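Plastamier gripper kit for pouring and cup handling, worth the money?

Posted by Olga Falcão, July 20, 2020
Tags: grippers, starter kits, small arms

Hi all, I've got a little desktop arm at home and I'm thinking about the Plastamier soft-finger kit. It's $134 plus shipping, and their page says it'll handle "everyday drinkware" straight out of the box. My test job is pretty humble: pick up an open water bottle, pour a bit into a paper cup, put the bottle back down. The fingers I have now are hard plastic and I've crushed more cups than I'd like to admit.

Has anybody bought one? I'm mostly wondering about grip force at the low end, and whether the fingers slip on a bottle label.

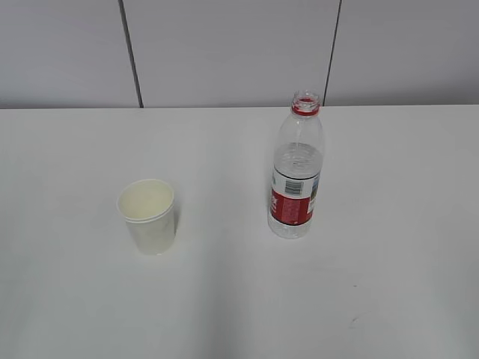 My other choice is the Rindholm set, but that's nearly double once you add the mounting plate, and I'd have to explain it to my husband. I don't need it to be fast. I just want to hit start and not hover over it with a tea towel!

Horácio Vieira
I've had the Plastamier since April and I like it a lot. Paper cups are fine if you grab them low, near the base, where they're stiffer (up by the rim they go oval on you and then you're mopping). Turn the force setting right down to 30 and work up from there, the default of 100 is way too much for anything you'd drink out of. Labels haven't been a problem for me, but thin plastic bottles do buckle once they're half empty, so grab those up near the shoulder and tilt slowly. Oh, and check which colour of adapter ring you're ordering. The grey one is for older arms and it won't fit the newer flange. I found that out the hard way and the return took three weeks.

One gripe: the manual is rubbish. Look for the forum thread on finger spacing instead, it's pinned.

Gruratero
never used that one but I'd get the Rindholm, you get what you pay for

Mạc
Second the bit about the adapter ring. Also, Olga, do your first pours over a baking tray. I used dry rice for a week before I let mine near water, and my keyboard is still alive. The fingers get dusty and lose their grip after a while, so give them a wipe with a damp cloth before each session.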